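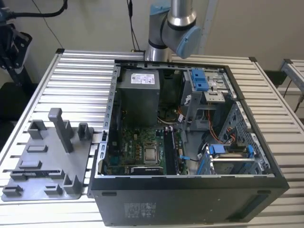
Leltel support replied overnight that a stop at the approach point with no fault code nearly always means the cell is waiting on an input, and asked for the input list at the moment it stops, the speed setting, and what had changed in the cell before the open day.

Answers in order.

Input list: all inputs as expected except "zone clear", which reads low. It should be high whenever the floor in front of the table is free. Speed setting: 100 per cent in the rehearsal, 3 per cent while fault finding. The stop occurs at both. Changes: the public barrier was moved 600 mm closer to the table on the morning of the rehearsal so that visitors could see into the computer case. No change to the program, the tool or the fixture plate.

Ticket status changed from Waiting on customer to Open.

Summary for anyone picking this up now. The cell is the disassembly demonstration for the Nostau open day. The computer goes on its side on the slotted table with the side panel off, and the arm is meant to work down into the case from the far rim. The arm reaches the approach point above the rim and stays there. No alarm, no message on the pendant, brakes not applied. Pressing Continue does nothing. Restarting the program from the top gives the same result.

Already tried, no effect:

Controller power cycled, full shutdown and restart.
Program reloaded from the June backup.
Case position checked against the taught corner points. Within tolerance.
Tool cable unplugged and reseated at both ends.
Second computer of the same model put in place of the first.

Reply from Leltel support: zone clear comes from the floor scanner. If the barrier is now inside the scanner's warning field, the input will stay low and the program will wait without raising a fault. The warning field does not trip the safety circuit, so the pendant shows nothing. Please do not bridge the input. Either move the barrier back or have the field redrawn by someone authorised to change it, then repeat the stop test.

Update. Barrier moved back to the original floor marks. Zone clear went high at once. Program ran through the approach point and into the case on the first attempt. Barrier moved forward again as a check: input low, arm stops at the same point. Cause confirmed.

The field has not been redrawn. Salehi hold the password for the scanner and could not attend before the visit. The barrier stays on the marks and visitors will watch from there.

Test run after the change, 15 December 2024: 100 cycles, approach and retract only, speed as for the demonstration. 97 completed. The other 3 stopped at the approach point with zone clear low, each time with a person leaning over the barrier – the scanner log shows a matching entry for all of them.

Reply from Leltel support: those stops are correct behaviour. We suggest a message on the pendant when the program has waited more than a few seconds, so that the operator is not left guessing. A sample routine is attached to this reply.

Update. Routine added ahead of the approach move. The pendant now shows "Waiting for zone clear" and the text goes away when the input returns. Tested by standing in the field and stepping out again.

Still open, moved to a separate ticket: Mudetti have asked whether the same cell can be shown on their stand. The scanner field would need to be set for that floor plan before the cell is run there.

Status: Resolved. Barrier position added to the set-up sheet.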